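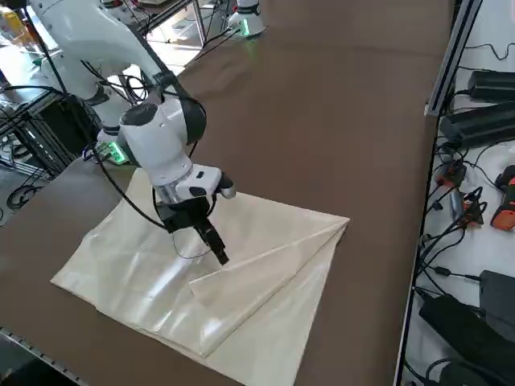 Posted by Rawiri Tamihana, Prevulley, 12/11/2020
Filed under: Teleoperation, Data collection

Recording folding demonstrations with two arms

I've been promising to write up how we collect folding examples at Plurnwood for ages now, and every time I sit down to do it I end up out at the bench recording more of them instead. So grab a cuppa and settle in, this one rambles a bit. It's meant for anyone who has a pair of arms up and running, can already drive them by hand, and wants a set of demonstrations that a policy can learn a fold from.

I'll assume your arms are calibrated and your cameras are streaming. If they aren't, sort that out first and come back, the page isn't going anywhere.

Choosing the sheet

Start with one sheet and one fold. I know it's tempting to throw every tea towel in the house at the problem (I did, and I had a lovely time, and the data was rubbish). We work with a plain cream sheet on a brown table and our first task was a single corner brought across on the diagonal. The colour difference is handy when you're reviewing, as you can find the edge of the sheet at a glance even in a small preview window.

Give yourself a decent band of bare table around the sheet as well. The grippers need room to come in low at a corner, and if the sheet runs right up to the rail you'll spend your afternoon nudging it back.

Don't iron it! A bit of wrinkling is good. A learner that has only ever met a perfectly flat sheet gets very confused by a crease, and the sheet will pick up creases whether you like it or not.

Setting up an episode

Each recording in Bimavport is called an episode, and each episode wants the same few things in the same order:

1. Send both arms to their home pose and check the status lights on the bases. Ours show green when they're ready.
2. Lay the sheet down by hand. Shift it a little from last time, turn it a little, and leave whatever wrinkles it lands with.
3. Get your own hands well away from the table.
4. Start recording, then wait for a slow breath before you move anything.
5. Drive the fold.
6. Lift the gripper clear, wait another breath, stop recording.

The two pauses look like wasted time and I used to skip them. Please don't. The first gives the learner a look at the untouched sheet, and the second gives it some idea of what finished looks like. Without that last one our early policy would make a perfectly nice fold and then go straight back and fuss with it, like my nan with a tablecloth.

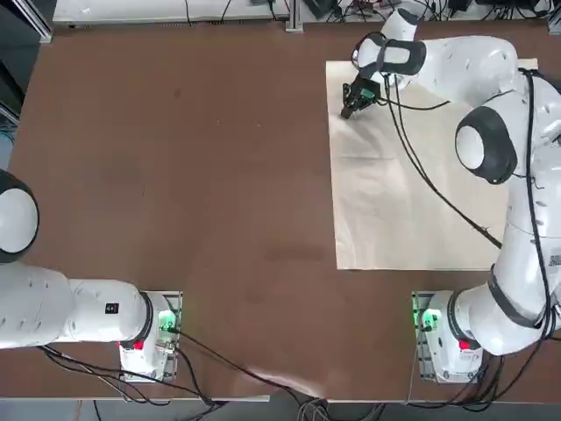

Stojanovska: Do you keep the idle arm in the recording for a one-handed fold? We dropped those channels to save space, then had to start again from scratch once we moved on to two-handed tasks.

We keep everything, yes, and that comment is a much better argument for it than mine was going to be. Even when one arm is parked, its joint positions go in the file. "Stay where you are" is something the policy has to learn too, and disk is cheap next to an afternoon of your time.

Driving the fold

Come in from above, slower than feels natural. The tips want to close on the material and very little else. If you go in hard you'll press into the table covering, the arm will push back, and you get a little shudder in the recording that the learner will copy faithfully forever. If you go in too high you'll pinch air. Practise a dozen grasps with the recorder off until your hands have got the feel of it.

Once you have the corner, lift only as far as you need to, then carry it across in one steady arc. Try to keep the speed even. People slow right down over the middle to have a look at where they're going, and I do it too, but those hesitations end up in the policy as odd little stops halfway through. Look at your target before you grasp, and then go.

Keep an eye on the cable at the wrist while you're at it. It hangs in a loose loop and needs that slack to let the wrist turn, but a low loop can brush the sheet and drag a corner with it. If that happens, bin the episode. Clip the cable up a touch higher and check that the wrist still has its full range afterwards.

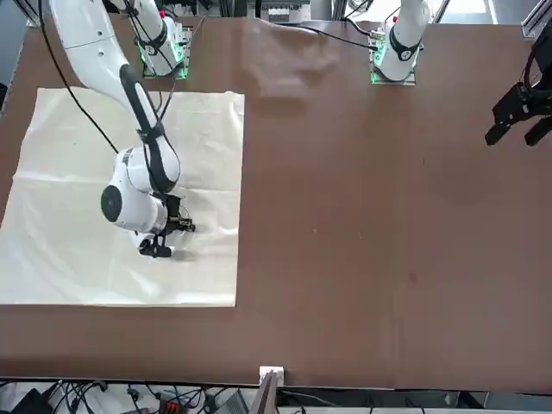 Fixed camera view: the right gripper over the sheet, the left one held off to the side.

What to do when you muck one up

You will miss grasps. Everybody does. My rule is that if you miss and can recover smoothly within a second attempt, keep the episode and tag it "recovery". If you miss and then chase the corner all over the table, stop and throw it out.

Recoveries are precious, by the way. Our first batch was 200 episodes, and I'd been so fussy about neatness that only 2 had a recovery in them. The trained policy was graceful right up until it missed, and then it carried on folding nothing at all with great confidence. For the next batch I set out to record some deliberately: start with the gripper slightly off the corner, close, open, correct, carry on. It feels silly doing it on purpose, but do it anyway.

Checking as you go

Stop after every 19 or 20 episodes and play a few back, all the camera views side by side. I look for three things in particular. Are the views in step with each other? Does the gripper open and close in the log at the moment it does on screen? And can I tell from the wrist view where the fingers are in relation to an edge?

That last one deserves some patience. The wrist camera sees the fingers very large and not a lot else, so a small change in height or angle makes a big difference to how much edge is in view. Strong light is the other nuisance. A pale surface can wash out to plain white up close while the fixed camera is perfectly happy with it, so set your exposure with the gripper down low, where the work happens.

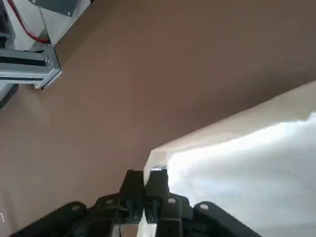

One reader wrote in to say they'd trained without any wrist views at all and got a policy that always reached the right part of the sheet but closed a finger's width short of it. Adding the wrist streams back, with nothing else changed, fixed most of their misses.

That squares with what I've seen here. The wide views get you to the neighbourhood and the close ones get you hold of the corner.

Saving and naming

Bimavport will happily name everything by timestamp, and you'll happily regret it. I put the task, the sheet, the operator's initials and the batch number in the folder name, and keep a plain text file beside it for anything odd. Batch 11 has a note that reads "lamp moved, sorry", and that note saved me a whole evening of head-scratching.

Next up I'm hoping to get through both arms holding a sheet at once, which needs its own page. I should have it ready in December. If you've got a tidy way of resetting the sheet between episodes, pop it in the comments, I'd love to hear it!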